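Chapter 4
Buying a Demonstration Kit: What the Brochure Leaves Out

Suppliers of robot teaching kits like to sell the easy part. A person holds a gripper in one hand, wears a camera on the head, does an ordinary job, and the recordings go off to train a machine. The Markivero kit, sold by Fumell, is offered on those terms. Its leaflet promises 300 usable recordings from 2 operators in 72 hours. It doesn't say what "usable" means, or who decides.

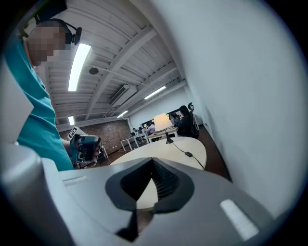 Cusoris

We should ask first what the tool is being tried on. A table lamp with a switch on its cord is a fair choice: the cord is thin and the switch is small. A supplier who shows only blocks and cups has told you very little.

Next, the room. Overhead strip lights, a plain white wall and people working at desks are common enough in offices. A kit that copes there may still fail in a kitchen, and the leaflet offers no results from one. Kimaro, the rival service, is no better on this point.

Then there is the hand. Ribbed or padded fingers may hold a cord well, but ask how long the pads last and what new ones cost. We wrote to Fumell in February and got a price list with that line left blank.

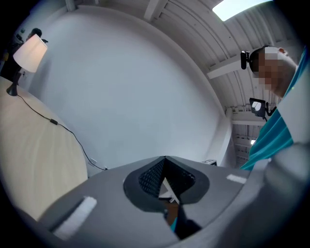 4.1 Reading the price list

The kit price covers the grippers and head camera only. Storage is charged by the month after the first 8 weeks.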